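Chapter 7
Selling the Picture Back to the Person in It

Learning goals
After reading this chapter you should be able to explain how guest photography is priced at a small sports resort, tell a package from a per-image sale, and work out what a resort earns on photos its guests never buy.

7.1 A wave, and what it costs to own one

Picture a guest at the Hoteo, a surf lodge with a reef in front and a bar behind. She has flown a long way, slept badly, and been hit in the ear by her own board. Late in the week she catches the one wave she will talk about until she retires. It lasts nine seconds. She would pay almost anything for proof that it happened, and she would pay it that same evening, before dinner, with salt still in her hair.

By the time she is home and has opened her credit card bill, she would pay a good deal less. By January she has told the story so often that the wave has grown past anything a camera could have recorded, and a true picture of it would do her reputation some harm.

Guest photography is the business of getting to her before dinner.

The goods are odd ones. The buyer is also the subject, the model and, in most cases, the only customer on earth. A picture of a stranger falling off a surfboard has no resale market to speak of. If she passes, the photo goes on a hard drive with its brothers and sisters and is never looked at again. Students who have taken a course in inventory will recognize this as a warehouse full of shoes, each made for one foot.

7.2 Who is standing on the beach

Lodges staff the job in one of two ways. Under the house model, the photographer is an employee with a wage, a bed and a share of the rice. Under the concession model, an outside firm pays the lodge for the right to shoot its guests and keeps what it sells. The Hoteo tried the first for several seasons and found that a salaried photographer takes lovely pictures of sunsets. It then signed with Bira, a concession company, whose photographers took no sunsets at all and were known to swim after a customer. 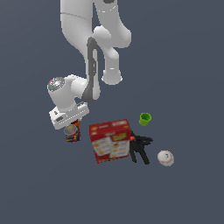 Neither arrangement is wrong, but each one bends the work in its own direction. An employee has little reason to stay out for the last set of the evening. A concession holder has every reason to stay out, and also to point the lens at whichever guest looks likeliest to pay. Good surfers, as a class, are poor customers. They own plenty of pictures of themselves already. The money is in the determined beginner, who is new, thrilled, and often traveling with an aunt.

7.3 Packages and singles

Suppose Bira's photographer shoots 3000 frames in a week. Of these, 2498 are water, elbows, or the back of someone's head. What is left must be sorted by guest, named, and put on a screen near the bar while everyone is still in a good mood.

Sold one at a time, pictures invite the guest to become an art critic. She will sit for an hour choosing between two nearly equal views of the same turn, buy one, and ask for the other as a favor. Sold as a package, the same pictures ask her a single question, and she answers it on the first day of her trip, when she still believes she will surf well. Package buyers pay early and complain less. They also tend to paddle for more waves when they know the camera is on them, and this gives the photographer more to shoot.

The weak point is the guest who pays up front and then spends the week in bed with a bad oyster. Figueiredo, a lodge down the coast from the Hoteo, refunds the whole package in such cases. Domeck refunds nothing and prints this in small gray type. Both are full most of the year, so the student should be slow to draw a moral.

7.4 The 24-hour rule

Most of what a lodge will ever sell, it sells within 24 hours of the wave. A slow editor is therefore more costly than a mediocre one. A decent picture tonight beats a fine picture by email, where it must compete with laundry, work, and the rest of the guest's life.

Some managers answer this by cutting the price as the week goes on. Guests work it out by the second night and tell each other over beer. From then on nobody buys anything until checkout, when the whole lodge lines up at once and the boat is waiting.

Terms to know
Concession: the right to sell to another firm's guests on that firm's sand.
Package: a price agreed before the goods exist.
Dead frame: a picture with no possible buyer, including the photographer's mother.

Before going on
Work out what share of Bira's weekly frames could be shown to a guest. Then decide how many of those you would show her, and keep your answer at hand for Section 7.5, where we take up the delicate matter of wipeouts.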